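Is It Worth Fixing? A Second Look at Repairing Old Office Desktops
Student project report, Introduction to Hardware Maintenance
Submitted Tuesday, August 18, 2026

Why we picked this

Our course handout says that an old desktop can "almost always" be given a second life with a cleaning, new thermal paste and more memory. We had our doubts. The handout gives no numbers for how long the work takes, and it never says what the machine is supposed to be good for afterward. So our group asked for a desktop from the department's storage shelf and tried to follow the advice to the letter, keeping a log of time and parts.

We worked on one computer. That is a weak basis for any general claim, and we would ask the reader to remember it when we start sounding sure of ourselves.

What we were given

The tower came from a batch donated by an office supply firm called Wurker. The asset sticker said 413 and the paperwork that came with it was one line long: "No display, beeps." The memory had been pulled before it reached us, probably for use in another machine, and there was no drive in the bay. The service guide we used was a printed one from Nistor, a parts reseller, which covers several similar models at once and is vague in the places where it matters.

Our budget was 60 dollars. Tools came from the lab.

Opening it up

Taking off the side panel was easy. Getting a good look at anything was less so. The power cables had been tied in a bundle that hung over the memory slots, and the guide tells you to "route cables clear of the work area" without saying to where. We ended up taping them to the outside of the case.

The cooler was held on by screws that the guide says to loosen "evenly." We did a half turn on each, going corner to corner, and it came up with a bit of twisting. The old paste had gone hard. We wiped the processor with lint-free cloth and alcohol, twice, and stopped there. The guide wants a "mirror finish," which we think is written for people selling cleaning kits. Smudges are still visible on the heat spreader. Whether they matter to cooling is something we could not test properly, and we have not found a source that measured it in a way we trust.

We left the processor in its socket the whole time. One of us wanted to take it out and check underneath for damage. The rest of us voted against it on the grounds that none of the beep codes in the guide pointed to the processor, and that a healthy socket is easier to damage than people think.

The memory slots were the part we cared about most. There are four of them, black, with white latches at the ends, and with nothing installed it is easy to get a brush down into them. We used a soft one and then canned air. The coin-cell battery sits off by itself toward the other side of the board, with BATTERY printed next to it, so at least that part needed no guide.

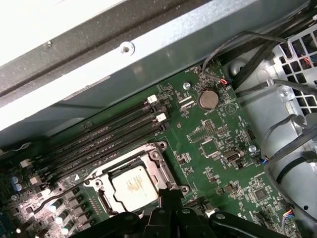

Testing

We bought two used memory modules from an online shop, Astico, for 18 dollars. They were listed as tested. We had no way of checking that, so before using them we asked the lab to run them overnight in a machine known to work, and they passed.

With fresh paste, the cooler back on and one module in, the desktop gave the same beeps as before. Moving the module to a different slot changed nothing. We tried the other module, with the same result. Replacing the coin cell was next on the guide's list. We did that too, although we did not believe in it, and cleared the settings using the jumper.

After this it started. We got a picture on the monitor and the setup screen showed the right amount of memory. Adding the second module went without trouble.

It would be nice to write that the battery was the fault. We can't. The battery and the jumper were done in one go, which was sloppy of us, and by that time the modules had also been seated and reseated several times. Any of those could have done it. When we put the old cell back in the next day, the machine still started. That counts against the battery, but it doesn't settle the matter either, as the settings had already been cleared by then.

The paste is even harder to judge. There was no working "before," so there was no temperature to compare with. The handout calls new paste "essential." What we can say is that the cooler had to come off if we were going to replace the paste, and nothing else we did required removing it. We may have spent an afternoon on a step that made no difference to this computer.

Time and cost

Hands-on work took us two full lab sessions, with long stretches of reading and arguing that we did not log. A skilled person would be much faster. Then again, the handout is aimed at beginners, and it suggests "an hour or so" for the whole job.

Parts came to less than the budget, but we did not pay for paste, cloth, alcohol, air or the new coin cell – those were in the lab cupboard. The machine also still has no drive. Leaving that out of the total, as the handout does in its own sample budget, makes repair look cheaper than it is.

Is it good for anything?

We borrowed a drive and installed Joso, the light note-taking and word processing package our department uses. It ran. Typing was fine and documents opened in a reasonable time. Video calls were poor. For a library catalog station or a label printer we would say yes. For a student who needs one computer for everything, we would not hand this over and call it a gift.

What we would do differently

Change one thing, test, write it down, and only then change the next. We knew this rule and broke it anyway on the one step where it counted.

Try the settings jumper before touching the cooler.

Ask the donor what happened before the machine was put away. Our message to Wurker went out late and we had no reply at the time of writing.

Next group

The tower is back on the storage shelf with our log taped inside the side panel. The October section is welcome to it. We would suggest they get a second machine from the same batch and leave the old paste on that one – then there would at least be something to compare.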